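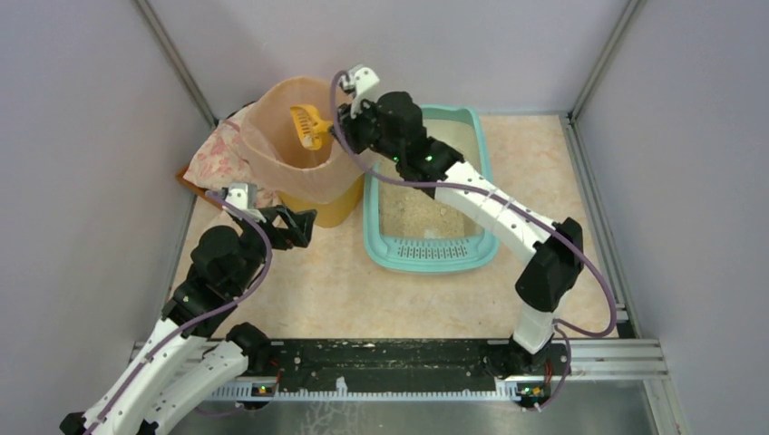
Kerstin Haugen wrote after the last session to ask whether a household that rinses everything, sorts everything and still fills its trash bin every week is doing something wrong, and whether she should be discouraged by it.

Please don't be, Kerstin! I was so glad to get that note that I rearranged these notes to begin with it, and I hope the rest of you will forgive me for putting the chapter on glass off until we meet again.

Household Waste, Notes for Session 8
Midtbø Evening Courses
10 min read

1. What a full bin tells us

Very little, I'm afraid, until we know what is in it. Volume and weight are different measures, and most of us judge by volume, since that's what we see when we lift the lid. A bag stuffed with plastic film can look alarming and weigh next to nothing, while a small bag of potato peels and coffee grounds will have you leaning sideways on the way to the curb. Collection costs depend on both. The truck fills up by volume (even with the press running), but the plant at the other end usually charges by weight.

So before you change any habits, weigh a bag or two. A luggage scale does nicely. Write down the number and, next to it, what you threw away that you remember buying. I did mine in February and found that old bread was my great weakness, which I had suspected for years and never wanted to see on paper.

2. Wet waste and dry waste

I keep coming back to the difference between wet and dry, and I know some of you are tired of hearing it, but so much follows from it. Food scraps are mostly water. Suppose your scraps are 80 percent water (a fair figure for vegetable trimmings, less so for bread): a 500 gram bag then holds 100 grams of dry matter, and the rest is water being driven across the county.

Draining helps a good deal. Let tea bags and boiled vegetables sit in the sink strainer before they go in. Liquids go down the drain, with the exception of fats and cooking oil, which should be cooled, poured into a jar and closed up tight.

3. Liners

We had a lively talk about liners last time and I promised to write it up. A few points I'd like you to keep:

- A liner should be larger than the bin it goes in, with enough to fold well over the rim. A skimpy one slips down the first time something heavy lands in it.
- Thickness is printed on the roll, often in microns. Thicker is stronger, and it's also more plastic per bag.
- "Compostable" and "biodegradable" are different claims. Check what your collector takes before buying either. Trultis and Clenov follow different rules, as those of you on the two sides of the river have discovered.
- Paper bags work very well for food scraps if they're changed often.

4. For next time

Keep your weighing notes for the week and bring them along, however messy. Read the section on glass and think about lids, which we'll argue over at length, I'm sure. If you missed the textile sheet, I have spare copies in my bag.

3 comments
12 shares

Related
Session 7: Old clothes, rags and the Biltex sorting sheet
Session 6: Paper, card and the trouble with pizza boxes
Session 5: Where the truck goes
Reading list, updated Jul 31, 2025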